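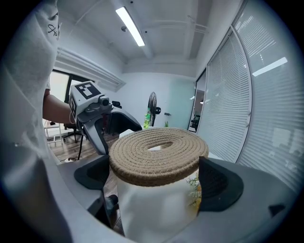 Last edited 7:05 pm, August

1/
I used to pack homeware orders at Vistar's Dundside warehouse. Since spring I've worked upstairs in the room where we record handling for the robot arms. A few of you asked what the job is like now, so I'm putting it in one place.

2/
You hold a gripper by its handle and do an ordinary job with it. Pick up the rope lid, put it down, move it over, go again. The recordings go to the software team, and the arms are meant to learn from them. My best day so far is 167 good recordings. Most days are well under that.

3/
The hardest part at first was slowing down. On the packing line your hands are quick and you don't think about them. With a gripper you've got two fingers and no feeling in them, so you watch the object all the time. Rope things are all right because the pads get hold of them. Artificial flowers are a pain. 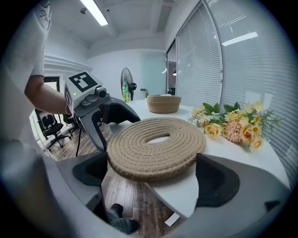 4/ What has changed on the floor
The first arm went in at the end of line 6. It does the small boxed items and nothing else. Rongrong Jiang runs that line and she now spends part of her shift clearing it when it stops, and logging why it stopped. She says she walks less and reads screens more. Her pay went up one band, but only after she asked twice.

5/
We had 7 packers on lates before. There are 5 now. One retired and one moved to our Besine depot, and neither post was advertised. Management say there were no redundancies and that's true. It's also true that if you want late shift hours they are harder to get than they were last year, and the agency people noticed it before the rest of us did.

6/
Upstairs it's quieter. No belt noise, no pick rate on the wall, and you can talk while you work.
My wrists were sore for the first fortnight and Annick Rolland in health and safety got us a ten minute break every hour. That wasn't in the original plan. If your site is starting this, ask for the breaks before you begin.

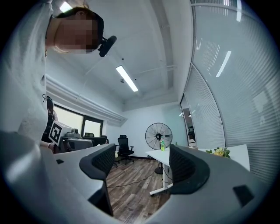
Swapping jobs through the day helps too. I'll do the grippers in the morning, then check recordings after lunch and mark the bad ones. Dropped item, hand in the way, gripper knocked the table. Jinfeng Duan wrote the checklist and he was a packer as well, so it makes sense to read.

7/
What I don't know is how long the recording work lasts. I asked Parvathi Sastry, who manages both teams, and she said it's funded to the end of the year and then they'll look at it. She's putting three of us through the Serrano maintenance course in the meantime. I've got my name down. The first part is electrical safety and you have to pass it before they let you near an arm.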